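Part 2: Getting your recordings into the Flarken library

I wrote Part 1 for people who were still unpacking. By now you should have the player plugged in, the speakers on the right outputs and the Flarken software open on your computer with a big empty library staring at you. Let's fill it! I'm going to use my own collection as I go, so expect a lot of opera and old song recitals. Everything works the same way if you listen to string quartets or brass bands.

Before you start

You'll need the login you made in Part 1, a drive with your music files on it, and an evening. My collection came to 1,345 tracks after I'd ripped the last of the box sets, and the first scan took 103 minutes. Yours may be quicker if your files are on the computer itself and not on an old external drive like mine.

Note: Flarken never moves or renames your files. It builds its own index and leaves the originals where they are. I was nervous about that, so I made a backup first, and I'd tell you to do the same.

2.1 Point the software at your music

1. Open Settings and click Library.
2. Click Add Folder and pick the top folder that holds your music. Don't add every composer folder one by one (I did this in May and ended up with doubles of all my Verdi).
3. Leave Watch This Folder switched on.
4. Click Scan. A green bar runs along the bottom of the window.
5. Leave it alone until the bar is gone. You can play music during the scan, but search results will be patchy.

Caution: Don't unplug an external drive during a scan. The index can get scrambled, and the only cure I know is to delete it and start over from step 1.

2.2 Choose the classical layout

Out of the box, the library is set up for pop albums: artist, album, song. That's hopeless for us. You'll get the soprano listed as the artist on one disc, the conductor on the next, and on the third one the composer, who has been dead for two centuries and is apparently performing his own mass.

1. Go to Settings, then Display, then Layout.
2. Pick Composer / Work / Performers.
3. Tick Group Movements. This keeps the four movements of a symphony together under one heading.
4. Tick Keep Acts in Order if you have any opera at all.
5. Click Apply and wait for the list to redraw.

If you see a heading called Unknown Composer with a scary number of tracks under it, don't panic. It just means the tags in those files are blank or in the wrong box, and we're getting to that next.

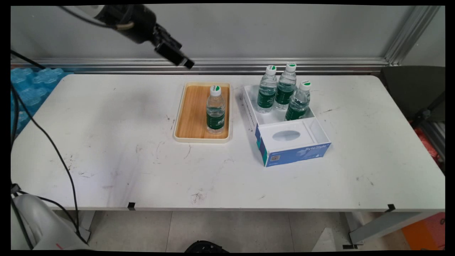

2.3 Fix the tags that matter

You could spend the rest of your life on tags. I've met people who are doing it. My advice is to fix the composer and the work title first, play some music, and come back to the rest when you feel like it.

1. Click Unknown Composer and sort by folder, so tracks from the same disc sit next to each other.
2. Click the first track of a disc, hold Shift, and click the last.
3. Right-click and choose Edit Together.
4. Type the composer's last name in the Composer box. Flarken will suggest a full name, and you should take the suggestion, even if you'd spell it another way. That's what keeps you from having Tchaikovsky in your library under several different spellings.
5. Type the work title. For operas, use the title in the original language and put the English one in the Also Known As box. Search looks in both.
6. Click Save.

Note: Changes made here are saved in the Flarken index only. If you want them written into the files themselves, tick Write to Files before you click Save. I leave it off until I'm sure.

Arias and recital discs need a bit more care. Say you've got a tenor singing one aria each from a dozen operas. If you edit those together, every aria will end up in the same opera, and your Puccini will be swallowed by your Donizetti. Edit those one at a time. It's slow! Put something on in the background. I got through a long baritone recital that way while listening to a completely different baritone.

2.4 Add the performers

Flarken has separate boxes for Conductor, Ensemble, Soloist and Role. The Role box is my favorite thing in the whole program, because it lets you search for a character and get every singer you own in that part, all in one list.

1. Open a work and click the Performers tab.
2. Click Add, choose Soloist, and type the singer's name.
3. If it's an opera, fill in Role.
4. Repeat for the rest of the cast, or as many of them as you care about. I stop at the people who get an aria.
5. Put the choir and the orchestra in two separate Ensemble lines.

If you bought downloads from the Nasr store, most of this will be filled in already, and filled in well. Discs you ripped yourself depend on whatever online database your ripping program used. I had a song cycle that came in with the pianist listed as the composer and the poet as the conductor.

2.5 Radio tapes and other homemade recordings

This part comes from Petro Stasiv, who wrote to me after Part 1 went up and asked what to do with concerts he'd taped off the radio. He has boxes of them, lucky man. Tapes like that have no tags at all once they're copied over, and usually the whole concert is in one long file.

1. Make a folder called Broadcasts inside your main music folder and put the long files there.
2. In the library, right-click the file and choose Split by Markers.
3. Play the file and press M each time a new piece or movement begins. Don't worry about landing exactly on the first note, you can drag the markers afterward.
4. Zoom in and nudge each marker back into the silence. Leave the applause at the end of the piece it belongs to.
5. Click Make Tracks.
6. Tag them as in 2.3, and put the date and hall in the Notes box if you know them.

Caution: Split by Markers has an option called Remove Silence. Leave it off for classical music! It can't tell a very quiet passage from a gap, and it chewed a hole in the slow movement of a piano concerto for me before I caught on.

Petro also asked about tapes that run a little fast, so everything is sharp. There's a Pitch slider under Playback, and you can save a setting for each track. Find a note you're sure of, play it on a piano or a tuning app, and move the slider until they agree. Saved pitch settings don't follow the track to a phone, though, so the Trikercombe remote app will still play it sharp.

2.6 Gapless playback

Please do this one. There are operas where the orchestra plays straight through from one track to the next, and a half-second hole in the middle of a duet will drive you up the wall.

1. Go to Settings, then Playback.
2. Set Between Tracks to Gapless.
3. Set Crossfade to 0.
4. If you play through a Raltia streamer, open its own menu and turn off Smart Gap there as well. The two settings fight each other, and the Raltia wins.

Test it with the join between two tracks you know well. If you still hear a click, go to Buffer on the same page and move it up one step. I ended up on the 2-second setting and the clicks went away.

2.7 If something looks wrong

Movements are in the wrong order: the track numbers are missing. Select the work, choose Edit Together, and click Number by File Name.

The same opera appears twice: one copy has a space or an accent that the other doesn't. Click one, hold Control, click the other, and choose Merge Works. Check first that they aren't two different recordings, which do get their own entries, and should.

A disc is missing completely: look at the file type. Flarken skips anything it can't play and puts the names in a list under Settings, Library, Skipped Files. I had 29 in there, all of them from one very old ripping program. I ripped those discs again and they came in fine.

Cover art is from some other album: right-click the cover, choose Replace, and pick a picture from your computer. The change shows up on the player the next time it restarts.

Part 3 covers playlists and the remote app. Until it's ready, the two settings you might want to play with are Volume Leveling (I keep it off, it flattens everything) and Show Opus Numbers, which is under Display and is switched off when you first install.

Last updated July 29, 2023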